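Transfer Rule for Junior Players, Sivis District League

Registrar_Sivis
Posted April 4, 2022
Members are advised that juniors moving to a senior club must now sit out 2 matches. Clearance forms go to the league office in May.

W. Nyanda
Baptista Football Club objects to this rule. Four of our juniors are affected, and none of them was consulted.

Endex_Secretary
Our club supports the rule – smaller sides lose players every season without notice. A fee of 300 dollars would have been worse.

W. Nyanda
A fee could at least be appealed. The wait cannot.

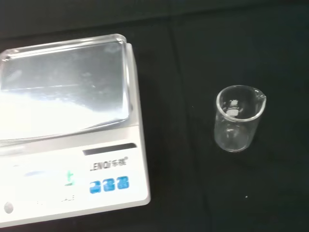
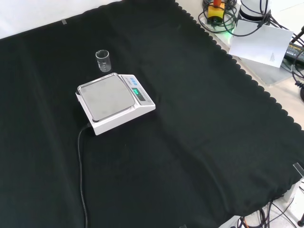 Grilluletti: Clubs may still request a review in writing before the first round. Our own request was sent last night, and we would ask Baptista to do the same.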